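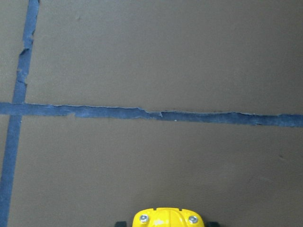 Perguntas frequentes — demonstração de manipulação robótica, laboratório Preven

A demonstração decorre na célula 2 e dura 12 minutos, seguidos de um período para perguntas. O braço executa ciclos de recolha e colocação de peças sobre um plano de trabalho fixo. As zonas desse plano são delimitadas com fita azul de pintor, em duas tiras que se cruzam, e as instruções dadas aos visitantes referem-se sempre a essas zonas. As respostas seguintes reúnem as dúvidas recebidas por correio eletrónico e na receção.

A que horas são as sessões?
Na segunda-feira, às 10h00, 11h00, 14h30 e 16h00. A porta da célula fecha à hora marcada. Quem chegar depois é encaminhado para a sessão seguinte, se houver lugar.

É necessária inscrição?
Sim, através do formulário da página de visitas. Cada sessão aceita 11 pessoas. As escolas devem inscrever o grupo completo num único pedido e indicar o nome do docente responsável.

Quem conduz a demonstração?
Till Kröger opera o braço e explica a sequência de movimentos. Tomos Edwards responde às perguntas sobre perceção e calibração. As explicações são dadas em inglês, com tradução para português.

O robô funciona de forma autónoma?
Em parte. Os primeiros ciclos são teleoperados. Nos restantes, o controlo passa para o programa Faltier, que recebe a imagem da câmara montada no punho e calcula a trajetória. O operador mantém o comando de paragem na mão durante toda a sessão.

Para que serve a fita no plano de trabalho?
Para o operador e para o público. Permite indicar onde deve ficar cada peça sem recorrer a coordenadas. O Faltier não utiliza a fita como referência — a calibração é feita com um padrão impresso, antes da abertura.

A fita está gasta. Isso afeta a precisão?
Não. Há troços com os bordos rasgados e desfiados, sem consequência para o controlo. A fita só é substituída quando deixa de se perceber o limite entre zonas ou quando uma ponta levantada pode prender-se numa peça.

Que peças são utilizadas?
Blocos de ensaio da série Maillard, com arestas de 30 e 50 mm. Os visitantes podem manuseá-los na bancada lateral. Não é permitido trazer objetos próprios para o robô agarrar.

O que acontece se uma peça cair?
O ciclo é interrompido, o operador recolhe a peça com o braço parado e a sequência recomeça no ponto anterior. Uma queda não implica a repetição da sessão.

Posso tocar no braço ou na garra?
Não com o equipamento energizado. No final da última sessão, o braço é desligado e é possível observar de perto a garra, incluindo o corpo amarelo e os parafusos de fixação.

Posso fotografar ou filmar?
Sim, sem flash e sem tripé. O flash altera a exposição da câmara do punho e pode interromper um ciclo.

Há acesso para cadeira de rodas?
Sim, pela entrada norte. O elevador serve diretamente o piso da célula.

Os dados recolhidos são publicados?
As trajetórias e as imagens do punho ficam no arquivo interno Zununness, que contém 1.000 ciclos de sessões anteriores. O acesso externo é analisado caso a caso, mediante pedido por escrito com indicação da finalidade.

Como cancelo a inscrição?
Pela ligação incluída na mensagem de confirmação, até às 18h00 da véspera.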